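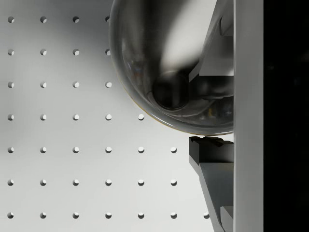
Glossy dark globe, gray gripper finger at the right (render)

Filed under: Liberty & Local Government > Property, Permits & Fees

Thread: Kerkdale rental inspection ordinance - do I have to let them in?

porchlight_dem
So the town of Kerkdale passed its rental inspection ordinance in June and I just got my letter. I own one duplex. I live in the left half and rent out the right half to a retired couple who have been there forever. The letter says I have 14 days to schedule an inspection of "the premises," and there's a fee of $885. Per building, every two years! Has anyone asked whether "the premises" means my half too? I don't love the idea of a town employee walking through my bedroom because my neighbors pay me rent.

Kanchan Kaushik
I went to the second hearing and asked this exact thing. The town attorney told us owner-occupied units are exempt but shared spaces aren't, so basement, hallway, attic if it isn't divided. Get that in writing before you schedule anything. Mine took two emails and a phone call.

oldmill_rd
You can say no. They need your consent or a warrant, same as anybody else. People forget that. The Fourth Amendment doesn't have a footnote for landlords.

tess_b
Well, you can say no, but then they go get an administrative warrant, and the bar for those is a lot lower than what you see on TV. They don't have to suspect anything about your particular house. I'm not saying it's right, I'm saying don't tell a guy with one duplex that he can slam the door and be done with it.

oldmill_rd
Fine, but make them do the paperwork. If every owner in town signs the form without reading it then we've all agreed to it, haven't we? My grandfather built his place with no permit at all and it's still standing.

tess_b
And I rented a place on the east side with no working smoke detector and a back door painted shut. I called the owner for five months. So forgive me if I'm not crying over an inspection. Tenants have rights in their homes too, and one of them ought to be getting out when there's a fire.

Yanti Rahman
Both of you have a point, I think. What bugs me is the fee. I have two small buildings and the outfit they hired, Norkex, does the whole walk-through with a tablet and a checklist. There are nearly 4000 rental units in the town going by the hearing packet. Where is all that money going? I asked and was told "program costs."

oldmill_rd
Program costs, ha. That's a tax with a clipboard.

Kanchan Kaushik
Yanti, the contract is public, you can request it from the clerk. I put my request in on 10/04/2026 and I'm still waiting. Will post it when I get it.

porchlight_dem
Thanks all. I wrote to the attorney asking about my half, and I also talked to my tenants - it's their home and they should get a say in who comes through it. They don't mind the inspection, they just want it after lunch. The fee I'm going to gripe about at the next meeting. Does anyone know if you have to sign up ahead to speak?

Kanchan Kaushik
Sheet by the door, get there before it starts. Three minutes each and they do cut you off.

tess_b
I'll be there too, probably arguing with oldmill.

oldmill_rd
Save me a seat.

Contact the moderators | Forum rules | © Kerkdale Open Forum | Back to top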